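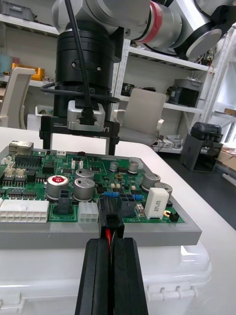

Rerkau tray on its box, with a fully populated board in place

Rerkau Board Tray and Box: Review
By Lorraine Halliday

Rating: 4 out of 5

I have wanted something like this ever since I started fixing boards at home, and I've now had the Rerkau on my bench since May. I love it! It's a gray tray that the circuit board drops into, and it rides on top of a white plastic box that you can fill with whatever you like. There is no motor, no lamp and no app. I paid 70 dollars for the set at Fairclough, and I'd buy it again tomorrow.

Let me start with the part I was most curious about, the fit. Big power boards are awkward to work on. The one in the photo is crowded from side to side, with tall silver capacitors, a white ceramic power resistor standing upright at the front and an Ethernet jack in the back corner, and you never quite know where it's safe to put your thumb. In the tray I don't have to hold the board at all (well, hardly at all). I can bring a plug straight in toward the front edge and keep both hands on the job.

That matters most with the little black headers. The big white power connectors are easy to find, but a four-position header sitting low at the front is the kind of thing I used to hunt for with my nose almost on the solder. With the board up on the box, it's closer to my eyes and I can come at it from the side. My neck has noticed the difference. The extra height also means the wires have somewhere to hang, so they aren't shoving the plug sideways while I'm trying to line it up.

I like the box more than I expected to. Mine is full of spare leads and crimp terminals, and I no longer go looking for them in the kitchen. It has small tabs molded along the rim, and they've held up fine even though I open it constantly. I once drove it 800 miles to my sister's place in Brerthorpe, with a half-repaired board wrapped up on the seat next to it, and the lid was still shut when I got there. 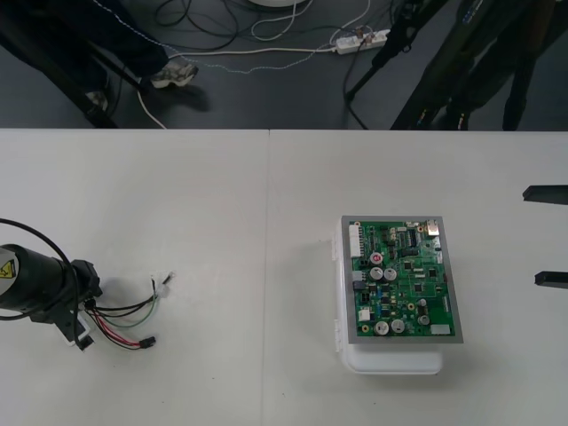 Board up on the box, loose leads still on the table

Size is worth a mention if your bench is small. The box comes out a bit past the tray, so you need to leave room for that edge as well as for the board. I find the rim useful – I rest a finger on it when I'm working close in – but on my old folding table it would have been a squeeze. A plain white surface is great with it, by the way. Red and black wires show up beautifully against white, and so does a tiny plug that you were sure had rolled onto the floor.

Now for the missing star. The box is light, and when it's close to empty the whole thing can scoot backward if you push hard on a stiff connector. I put a bag of old bolts in mine and that cured it. A set of rubber feet in the package would have been nice. I'd also like a second tray for smaller boards, which Rerkau doesn't sell yet. I asked them by email and got a friendly reply with no date in it.

The Grisomis clamp stand is what I used before, and I still bring it out for soldering because it tips the board to whatever angle I want. For plugging and unplugging, though, it was always a fight. The arms got in the way of the edge connectors, and I had to loosen everything to reach the back. The Rerkau leaves the top wide open. If most of your work is soldering, stay with a clamp. If you spend your evenings tracing harnesses and swapping plugs, get this one and have fun with it.

One small tip: put the box where you want it before you set the board in. Moving it afterward with six leads attached is a pain, and I've done it more than once.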